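4.2 Planning the purchase of the second table

We had hoped, when we first sat down with the project budget, that the equipment chapter would more or less write itself. We already owned one working table, we knew what had gone onto it, and it seemed a simple matter to copy the list, bring the prices up to date and send it off to the purchasing office at Vitville. It took us until April to agree on a list, and this section sets out how we got there, in the hope that it spares another small laboratory some of the going back and forth. The kind of layout we were buying for can be seen in Figure 3.

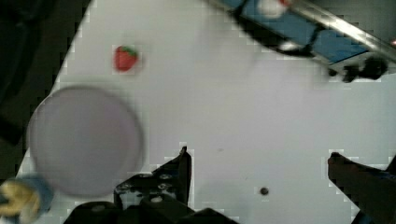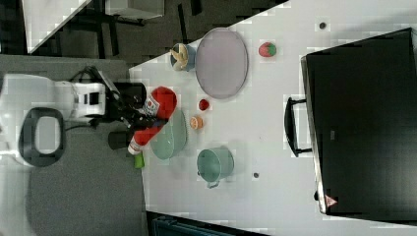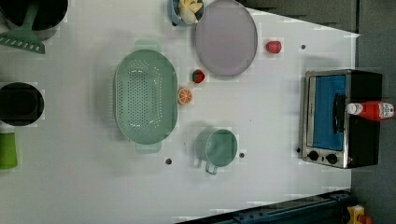
Figure 3. Kitchen items and fruit on the white table, in three views. A strawberry and a large plate appear in each.

One reader of our first draft wrote back that we had costed the arm lovingly and everything around it hardly at all, and asked what we meant to do when the plates ran out. It was a fair question and a slightly embarrassing one. Our draft had one line for the arm, one for the gripper, one for the computer, and then a single line called "sundries" with 300 pounds against it, a sum we had copied from an older proposal without much thought.

So we began again, this time from the table upwards. We went through our receipts (those we could find, a good few having been claimed back through personal expenses and filed under catering) and sorted them by what the thing had been bought for. The arm and its controller were still the biggest purchase by a long way, and we do not want to suggest otherwise. But the small things had been bought again and again, usually in a hurry and often with express delivery, and over the life of the first table they came to roughly 3,000 pounds. Bowls, cups and pretend food made up a good part of this. Gripper fingers, cables and table fixings made up most of the remainder.

We then had to decide how to buy the arm itself, and here we were lucky to have two quotations that were easy to set side by side. Benel offered an outright sale with a spare set of fingers in the price. Nometti offered a lease with servicing included, which looked dearer on paper but moved the risk of a long repair off our shoulders. We are a small group and a broken arm stops everybody, so the lease was very tempting indeed. In the end our funding rules settled the matter: equipment could be charged to the grant only if the university owned it at the close. We would gently advise anyone in our position to read that page of the rules before asking for quotations, as we did it the other way round and took up a good deal of two patient sales desks' time.

Staff time deserves its own paragraph, having had no line at all in our first draft. Putting the first table into service had taken 110 hours, counted from the delivery note to the first session we were willing to keep. We had remembered it as far less. A large share went on levelling, fixing down and cable runs, and on moving the cameras and then moving them back again. For the second table we have budgeted the same figure once more. It would be pleasant to assume that we have become quicker, and perhaps we have, but the room is different and so is the floor.

The question of duplicates took up more of our meetings than it probably should have. If both tables are to be used for comparable work they ought to carry the same crockery, and shops change their ranges with very little warning. We now order every item for both tables together, with a further set kept in a labelled box in the store cupboard. The larger pieces of pretend kitchen equipment are the exception. They take up a great deal of shelf, they last well, and we hold no spares of them.

The revised list went to the purchasing office on 12/19/18 and came back approved with one change, the delivery charge being moved to a separate heading. The Omerović project, which shares our corridor and our store cupboard, has since borrowed the spreadsheet and added a column for storage space in shelf metres. We have taken that column back into our own copy. Servicing after the first two years remains unfunded at the time of writing, and we return to it in Section 4.4.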